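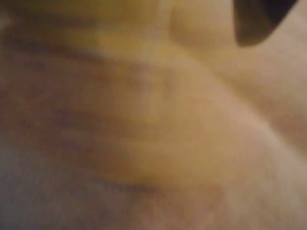

Home > Fabric care > Washing and pressing

How to wash and press a plain cotton tablecloth

By Hema Rodrigues
Last updated 30 June 2018

Plain cotton cloths crease badly and most people put them away half ironed. This method takes an evening and a morning, and it works for cotton and for cotton and linen mixes. Don't use it for anything with a coating or a glued backing.

What you need

A washing machine or a deep sink
Mild liquid detergent
A steam iron
A spray bottle of clean water
An old towel, folded in half
A cardboard tube, longer than the folded cloth is wide

Before washing

Shake the cloth outdoors. Check both sides for marks and deal with them first, as a hot wash will set tea, wine and egg. Dab a little detergent on each mark, leave it for ten minutes and rinse from the back in cold water. Candle wax should be chilled and scraped off with a blunt knife.

New cloths shrink. Wash them once before you hem them or cut them to fit, and measure again when they are dry.

Washing

Wash at 60 degrees if the label allows it, or at 40 if there is no label. Fill the drum no more than half full. A large cloth needs room to move, and one that is packed in tightly will come out with hard creases along the folds. Set the spin to 1000 or lower. Our old machine has no setting between 800 and 1400, and 800 does fine.

Leave out fabric softener.

Drying 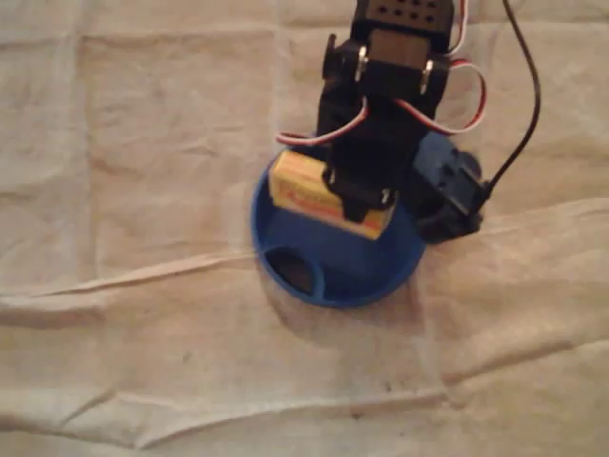

Take the cloth out as soon as the machine stops. Hold it by two corners, snap it a few times and hang it over the line with the weight even on both sides. Pull the hems straight with your fingers while they are wet.

Bring it in while it is still slightly damp. If it has gone bone dry, spray it all over, roll it up and leave it for an hour. Divya Nair, who taught me to iron, leaves hers rolled overnight in a plastic bag, but in warm weather I have had one go musty that way.

Pressing

Lay the towel on the table and iron on top of it. Start in the middle of the cloth and work out to the edges – going the other way pushes the fullness inwards and you get a bubble. Iron the wrong side first. Do the hems last, with the tip of the iron, and don't drag.

For a stubborn crease, spray it, put the iron down flat, count to five and lift.

Storing

Let the cloth cool for half an hour before you move it. Fold it once lengthways and roll it on the tube. If you have to fold it up small, change the fold lines each time.

Next: Removing rust marks from linen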